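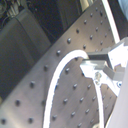

From: Vittoria Grasso
To: cell-practice list
Subject: Re: [cell-practice] Draft 2, section on fixtures and jaw clearance

On the draft, the Binthorpe editor wrote:

> Section 4 now says that any part laid on a pegged plate must be
> approached with the jaws at least 110 mm above the plate until the
> wrist is over the part. Between 110 and 100 mm the arm moves at
> reduced speed. Below 100 mm the operator confirms each move. We
> think this is simple enough to adopt at all sites by January.
> Please send objections to the list and not to me privately.

Objecting to the list, then.

I don't see what the 110 is measured from. The plate face? The top of the pegs? On our plate the pegs stand proud of the metal in a regular grid, and a jaw that clears the face can still catch a peg. If two sites read the rule two ways, we will have two rules and one form to sign. Pick the peg tops and say so in the first line.

Second, the draft talks about "the part" as if every part were a block. We run a white curved loop, a tall arch with pegs showing inside it as well as outside. Where is the wrist "over the part" when the middle of the part is plate? An approach aimed at the center of the arch meets your wording perfectly and puts the fingers down on pegs. I'd want the text to name the grip point, and to require that the lower jaw be checked against the pegs next to it as well as the upper one.

Third, operator confirmation. I have sat through this at Clilum, where the log had 2295 confirmations in it and I could not find one refusal. You can read that as a very safe cell if you like. I read it as a person pressing a button. If confirmation stays in, ask for one at the start of the descent and one before the jaws close, and make the operator write down what they looked at. A rule that asks for a yes every few millimeters will get a yes every few millimeters.

Fourth, nothing in section 4 covers what lies past the edge of the plate. Cables in particular. Fiore's old sheet had a line about keeping loose cabling outside the reach of the arm, and it was dropped between drafts with no note that I can find. Was that on purpose?

I would also like to know where the 100 and the 110 came from. Brotness used the same pair years ago for a different gripper, and I suspect they were copied — if somebody did measure, please post the measurements and I'll withdraw the point.

I'm not against having a number. I won't sign for this one as it stands, and January looks early to me.

Vittoria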